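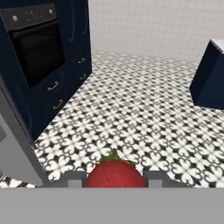 The gripper with the strawberry, in the simulated kitchen.

Workshop > Members' News > Projects

Print this page | E-mail this to a friend

Two fingers and a strawberry: progress on the gripper

In the May newsletter I wrote that I would build a small robot arm at my bench in the Fallstead workshop, and that it should be able to pick soft fruit. Several members have asked me since then how far it is. The arm itself is on the bench with two of its joints still without motors. The gripper is further, and most of it exists first in the computer. I want to tell about this part, because it took the most of my evenings and it cost almost nothing.

I gave the project the name Hopkin. The program that decides how the fingers move has its own name, Ima, so that I can keep my notes apart. When I write "Hopkin is broken" it is a screw or a cable. When I write "Ima is broken" it is my mistake in the code, and this is the more frequent case.

The simulated kitchen has navy cabinets with a built-in oven, a pale wall and a black-and-white patterned floor. I was asked by one member if this floor is really necessary. For me it is useful. The view looks out over the fingers, and with a plain gray floor I could not judge well how the gripper was turning. With the pattern I notice it at once. Later I would like to try a plain floor again, to learn if Ima has become too much used to the tiles.

The fingers are simple blocks with squared corners. On the inner face of each one there is a small square pad in a lighter gray. In my first drawing there were no pads, and the whole finger was touching the fruit. The contact was then calculated in many places at the same time and the strawberry began to shake, and sometimes it flew away through the wall. With two small pads the calculation is much more quiet. For the real gripper I have cut pads from a soft rubber sheet which I found in the scrap box next to the band saw. If this sheet belonged to somebody, please write to me and I will replace it.

I chose a strawberry for a practical reason. It is narrow at one end and wide at the other, so the fingers can slip if they close at the wrong height. A cube would be easier, but a cube teaches very little. The leaves on the top are only for the eye in my model, and the fingers pass through them without any contact. I know that this is not correct. It is on my list.

I have now made 2000 attempts in the computer, in groups of 200. After each group I change one thing only and write it in the notebook: the speed of closing, the friction of the pads, or the height at which the fingers stop. I can recommend this way of working, although it is slow. In spring I was changing three things together, and then I could not say which one had helped. The best group until now used a slow closing speed and a short pause before lifting. I do not give a success number yet, as I have changed the rule for what I count as a drop, and the old groups must be counted again.

What is still open on the real arm:

- The wrist has too much play. I have printed the bracket 7 times and it is still loose on one side.
- The cable to the finger motor is too short when the elbow is fully stretched.
- The base must be fixed to a heavier plate. I have a steel plate from Virnholm, but the holes are not drilled.
- The emergency stop button works, but it sits behind the arm. It has to move to the front before any member stands near it.

For the drilling I need the large press for one evening, and also a person who has used it more than I have. I am also looking for a motor of the same type as the two that I already have. A used one is fine if the gears are complete.

On 5th October I will bring the laptop and the unfinished arm to the open evening. The simulation can be tried by everybody, and I will have the notebook with me for those who like to read numbers. The arm will stay without power that evening. Please do not lift it by the wrist.

Questions can go to the project shelf in the front room, in the box marked Hopkin, and I empty it each time I am there.

Print this page | E-mail this to a friend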